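Bring Back the Dull Game Night

My building has a game night on the ground floor, and I've been going for 15 years, which makes me one of the old ones now. We used to play the same few games over and over. Parchís, backgammon, a beat-up copy of Perkel that was missing one of its cards. You knew the rules, so you could talk. That was the whole evening, really – talking, with something to do with your hands.

Then the big boxes showed up. Last March someone brought Clurov, which has a rule book longer than my lease and 306 little tiles to punch out and sort. We spent 2 hours setting it up. I still couldn't tell you who was supposed to be winning, or what we were farming, or why the farm had a navy. By ten o'clock half the table was looking at phones and the other half was arguing over a footnote.

I don't hate new games! I've bought plenty of them, and some are lovely things to look at. But I think we've started mixing up a hard game with a good one. A simple roll of the dice gets treated like baby food now. People say it's just luck, as if luck were cheating. I like luck. Luck is how my aunt beat my uncle, who had read books on strategy and told everybody so.

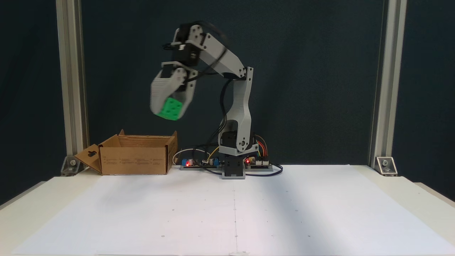

Yavuz Tatlı wrote to me after my last column to say I've got luck all wrong. He says a game that runs on dice is over the minute you stop caring about the people around the table, while a deep one can carry a whole evening among strangers. He plays at the Lellero café, where folks come in alone, and a thick rule book gives them something to talk about before they know each other's names.

Fair enough, and I've been chewing on that. Maybe it depends on who's sitting down. With strangers I might want the navy and the farm. With neighbors I've known since their kids were small, I want to roll, groan, pass the nuts and hear about the knee surgery.

So next month I'm bringing backgammon again, and if the Clurov people want the big table they can have it. I'll be over by the radiator with the small one.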